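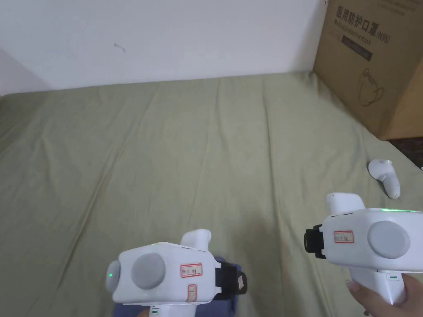 3.2 Bed linen and the bed surface

Figure 2. A rumpled sage-green sheet, with a plain white wall and a cardboard box behind.

Bed-making was the longest of the household tasks in the Darnow study, and the one in which people differed most. We recorded 889 attempts across 50 homes. In each home the same person made the same bed on several mornings, using their own linen and working in their usual order.

A sheet was treated as rumpled when folds could be seen across its surface from a standing position, as in Figure 2. We did not grade the folds by height. An early version of the scheme did so, but two coders working from the same material often disagreed, and the grades were dropped. Plain sheets were easier to code than patterned ones – stripes and small prints hid shallow creases, above all in weak light.

Most people began at the corner nearest to where they stood and pulled the cloth towards them before smoothing it with the flat of the hand. A smaller group shook the whole sheet first and let it settle. Shaking took more room, and was less common where a bed stood close to a wall or where boxes and other stored goods were kept beside it.

Pillows and duvets were coded separately and are covered in Section 3.3.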